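# Hilhamについて

最終更新:2021年7月15日

Hilham(ヒラム)は、感染症と公衆衛生についての発表文を読み、翻訳し、解説をつけて届ける小さな会社です。おもな読者は、地方の新聞社と放送局の記者、外国語で情報を必要とする住民の方々、そして学校や職場で健康に関するお知らせを書く担当の方々です。

このページでは、私たちがどのような会社であるか、どのような方法で仕事をしているかをご説明します。少し長いページですが、初めてご依頼をお考えの方には「仕事の進め方」の部分まで読んでいただけますと幸いです。

文章は代表のメイリオン・スカーム(Meirion Skyrme)が書きました。私の母語は日本語ではありません。この文章も同僚に確認してもらいましたが、少し硬い表現や、少し変わった言い方が残っているかもしれません。私の日本語らしいところとして、そのまま残した部分もあります。

## 始まり

Hilhamは2000年に始まりました。そのころ私は、海外の新聞社に記事を送る仕事をしていました。ある冬、インフルエンザの流行について、二つの国の発表を並べて一つの記事を書くことになりました。どちらの発表にも「患者数」という言葉がありました。私はその二つの数字を並べて表にし、編集部に送りました。

次の日、編集部の先輩から電話がありました。「この二つは同じものを数えているのですか」という質問でした。私は答えることができませんでした。調べてみますと、一方は検査で確認された人の数で、もう一方は決められた医療機関が症状をもとに報告した人の数でした。表は使えなくなり、記事は掲載が一週間遅れました。

恥ずかしい思い出ですが、今の会社はこの電話から始まったと言ってもよいと思います。私はそれから、発表文の本文よりも先に注を読むようになりました。注には、だれが、いつ、何を、どのように数えたかが書いてあります。書いていないこともあります。書いていないときは、担当の窓口に手紙や電話で聞きました。答えてくださった方々は、たいていとても親切でした。

そのうち、知り合いの記者から「この発表の注だけ読んでほしい」と頼まれるようになりました。報酬として、初めは昼ごはんをごちそうになりました。その後、請求書を書くようになり、会社の形になりました。

Hilhamという名前は、最初の事務所として借りた家の表札にあった名前です。家主の方が使ってもよいとおっしゃったので、そのまま使わせていただいています。特別な意味はありません。よく「何の略ですか」と聞かれますが、略語でもありません。

## 何をしているか

現在の仕事は、大きく分けて次のとおりです。

### 発表文の翻訳と注釈

国や自治体、研究機関などが出す感染症関係の発表文を、英語と日本語の間で翻訳しています。中国語は、読むことと要点をまとめることを引き受けています。中国語への翻訳は、現在お受けしていません。

翻訳には必ず注釈をつけます。たとえば「死亡」という一つの言葉でも、感染症が直接の原因とされた人だけを含む場合と、検査で陽性になった後に亡くなった人をすべて含む場合があります。原文に定義があれば、その場所を示します。定義がなければ「原文に定義なし」と書きます。推測で補うことはいたしません。

訳文を短くしてほしいというご希望はよくいただきます。本文は短くできますが、注釈は短くできないことがあります。この点は、最初にご了解をお願いしております。

### 週刊の読みもの「Stallham」

Stallham(ストールハム)は、登録した方にメールでお送りしている週刊の読みものです。その週に出た発表の中から一つを選び、数字の読み方を説明します。速報は載せません。速報は報道機関のほうがずっと早く、上手です。

内容は、はしかの予防接種率の計算方法であったり、下水の検査の仕組みであったり、冬の胃腸炎の報告がなぜ休日の後に増えて見えるかであったりします。去年からは新型コロナウイルスの話題が多くなりました。読者の方から「たまにはほかの病気のことも読みたい」というお便りをいただき、毎月最後の号では必ず別の病気を取り上げることにしました。

登録は無料です。過去の号も、お知らせくだされば個別にお送りします。

### 用語集「Meredith」

Meredith(メレディス)は、私たちが翻訳のときに使っている用語集です。もともとは社内の表でした。同じ英語の言葉に、月曜の担当者と金曜の担当者が別の訳語を使っていたことがあり、それを直すために作りました。

現在の見出し語は2309語です。それぞれに、訳語、使用例、まちがえやすい言葉、そして訳語を決めた理由が書いてあります。訳語について社内で意見が分かれたときは、その経過も残してあります。「超過死亡」と「致死率」の項目はとくに長く、読みものとして楽しんでくださる方もいらっしゃるようです。

契約しているお客様は、Meredithをいつでもご覧になれます。学校と図書館には無料で提供しています。

### 訂正の記録「Dovell」

Dovell(ドヴェル)は、発表された数字が後からどのように訂正されたかを記録する仕事です。公衆衛生の数字は、最初に出たときには完成していません。報告が遅れて届いたり、同じ人が二回数えられていたり、住所の書き方のために別の地域に入っていたりします。そのため、数日後や数か月後に数字が変わります。

訂正は悪いことではありません。私たちは、よく訂正する機関はよく確認している機関だと考えています。ただ、訂正の知らせは最初の発表よりも目立たない場所に出ることが多く、古い数字がそのまま引用されつづけます。Dovellでは、最初の数字、訂正後の数字、訂正の日、示された理由を一行にまとめて保存しています。理由が示されていない場合は、空欄のままにしています。

## 仕事の進め方

ご依頼をいただいてから納品までの流れをご説明します。

1. 原文をお送りください。PDFでも、紙をスキャンしたものでもかまいません。
2. 読者がだれであるかを教えてください。記者の方が読む文と、保護者の方が読む文では、訳し方が変わります。
3. 担当者が原文と注を読み、お見積もりを差し上げます。
4. 一人が翻訳し、別の一人が原文と比べて確認します。数字だけは、もう一人が声に出して読み合わせます。
5. 訳文と注釈をお送りします。ご質問があれば、納品の後でもお受けします。

声に出す読み合わせは、古い方法だと思われるかもしれません。機械での確認も行っていますが、桁のまちがいや、表の行が一つずれているようなまちがいは、声に出すと耳で気がつくことがあります。この時間、事務所はかなりにぎやかになります。お電話に出るのが遅れましたら、たぶん読み合わせをしています。

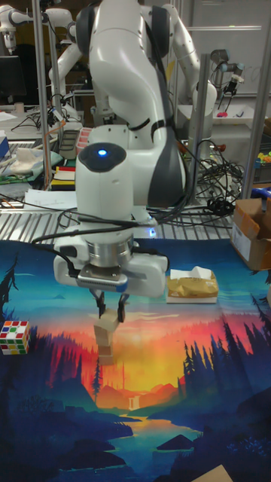 白いロボットアームと木のブロック

急ぎのご依頼もできるかぎりお受けしていますが、確認の段階を省くことはいたしません。どうしても時間が足りない場合には、訳す範囲を小さくするご提案をします。全部を急いで訳すよりも、最初の表と注だけを正しく訳すほうがお役に立つことがあります。

夜間の受付は行っておりません。以前は行っていましたが、疲れている担当者が訳した文を翌朝に読み直したところ、直す場所がとても多かったため、やめることにしました。

## 私たちが大切にしている決まり

会社には、社員が新しく入ったときに渡す短い決まりの文書があります。中から、お客様にも関係のあるものをご紹介します。

**数字には主語をつける。** 「百人増えた」とだけ書かず、どの機関の、いつの時点の集計で増えたのかを書きます。文が長くなりますが、後で読む人のために必要です。

**国の順位表を作らない。** 検査の方法や死因の決め方が国によって違いますので、並べて順位をつけますと、読者が誤解する危険があります。比べることができる条件がそろっているときは比較の表を作りますが、順位の番号はつけません。

**わからないことは、わからないと書く。** この一行は、私が最初の文書に書いて以来、一度も変えていません。お客様から「もう少しはっきり書けませんか」と言われることがあります。原文がはっきりしていない場合、訳文だけをはっきりさせることはできません。

**感情の強い言葉は原文のとおりに扱う。** 原文に「深刻な」とあれば「深刻な」と訳します。原文にない「恐ろしい」や「驚くべき」を加えることはありません。反対に、原文にある強い言葉を弱くすることもしません。

**亡くなった方の数を扱うときは、その一つ一つが人であることを忘れない。** これは書き方の決まりというより、姿勢の決まりです。読み合わせのとき、死亡に関する表では冗談を言わないことになっています。だれが決めたわけでもなく、自然にそうなりました。

## 働いている人たち

Hilhamでは現在、8名が働いています。翻訳の担当、疫学を学んだ確認の担当、用語集の担当、経理と連絡の担当がいます。出身地はいろいろで、会議では日本語と英語が混ざります。議事録は日本語で書きます。

私は代表ですが、今も翻訳をしています。いちばん多く直されるのは私の訳文です。助詞の「は」と「が」については、長く勉強してきたつもりですが、まだ赤い印がつきます。原稿を直してくれる同僚には感謝しています。

去年の春からは、多くの時間を自宅で働くようになりました。読み合わせは画面を通して行っています。初めのころは声が遅れて届き、二人が同時に数字を読んでしまうことがよくありました。今は、読む人が一行ごとに「どうぞ」と言う方法に落ち着きました。事務所に出る日は、それぞれの家庭の事情に合わせて決めています。

新しい社員の募集は、通常は11月に行います。翻訳の経験は必要ですが、医学の資格は必要ありません。試験では、短い発表文とその注を読んで、100字以内で要点をまとめていただきます。辞書は使ってもかまいません。募集を行わない年もありますので、その時期にこのサイトのお知らせをご確認ください。

## 費用と独立性について

会社の収入は、翻訳と注釈の料金、そしてMeredithの利用契約の料金です。広告は掲載していません。製薬会社、検査機器の会社、政党からの仕事はお受けしていません。自治体からのご依頼はお受けすることがありますが、その自治体の発表をStallhamで取り上げるときは、取引があることを記事の最初に書きます。

料金は原文の長さと表の数で決まります。注の量が多い文書は、本文が短くても料金が高くなることがあります。個人の方、学校、地域の団体には割引がありますので、遠慮なくお尋ねください。

お客様からお預かりした未発表の資料は、担当者だけが開くことのできる場所に保管し、お約束した期間の後に消去します。ご希望の場合は、消去の記録をお渡しします。

## まちがいを見つけてくださった方へ

私たちの訳文や記事にもまちがいがあります。見つけてくださった方は、どうぞお知らせください。お名前は必要ありません。どの文書のどの場所であるかがわかれば十分です。

お知らせをいただきましたら、担当者と別の者が原文にもどって確認します。まちがいであれば訂正し、訂正した日と内容を同じページに残します。まちがいではないと判断した場合も、その理由をお返事します。Dovellには私たち自身の訂正を載せる欄もあり、他の機関と同じ形式で記録しています。

以前、中学生の方から、表の合計が一つ合わないというお便りをいただきました。調べましたところ、原文の合計がまちがっていました。私たちは三人で読み合わせをして、三人とも原文のとおりに正しく読み、足し算はしていませんでした。それ以来、合計の確認も手順に入れています。この方には、お礼に用語集の印刷版をお送りしました。

## お問い合わせ

ご依頼、ご質問、Stallhamの登録、用語集の利用については、このサイトの「お問い合わせ」からご連絡ください。日本語、英語、中国語でお書きいただけます。中国語のお便りには、日本語または英語でお返事を差し上げます。

なお、私たちは医療機関ではありません。ご自身の症状や予防接種についてのご相談は、お住まいの地域の窓口、またはかかりつけの医師にお願いいたします。地域の窓口の発表文が読みにくいというご相談でしたら、喜んでお手伝いします。

Hilham 代表
メイリオン・スカーム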